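Setting up membership fees in Salport

Before you start, have your club's fee list in front of you. I set ours up from memory the first time and had to redo the juniors.

1. Log in as club admin and open Fees, then Season.

2. Press New category and type a name. Keep it short — it prints on the member's card.

3. Enter the annual fee. Ours is 90 for adults and 70 for students.

Note: don't type a currency sign. Salport adds its own, and you'll end up with two.

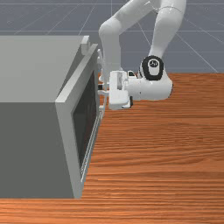
4. Choose how people can pay. I'd turn on both the single payment and the installments, and let members pick for themselves. The installment plan splits the fee into 6 monthly parts, and you can't change that number once the season is open.

5. Set the late date. We use November, when the indoor season gets going. 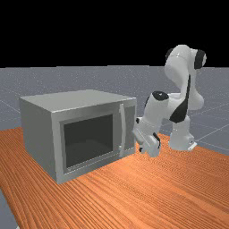

Hedvika Štefanec wrote in to say that her club left the late date blank, and the reminders went out to every member the same night, paid up or not. So please fill it in, even if you never charge a late fee!

Caution: once you press Open season, the fees lock. You can still add a category, but you can't delete one that has a member in it.

6. Add your family discount, if you have one. Type it as a percentage (100 makes the membership free, handy for coaches and life members).

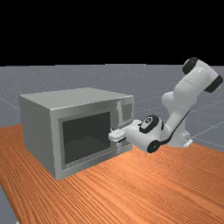
7. Press Preview and look through a few members from each category. When the amounts look right, press Open season.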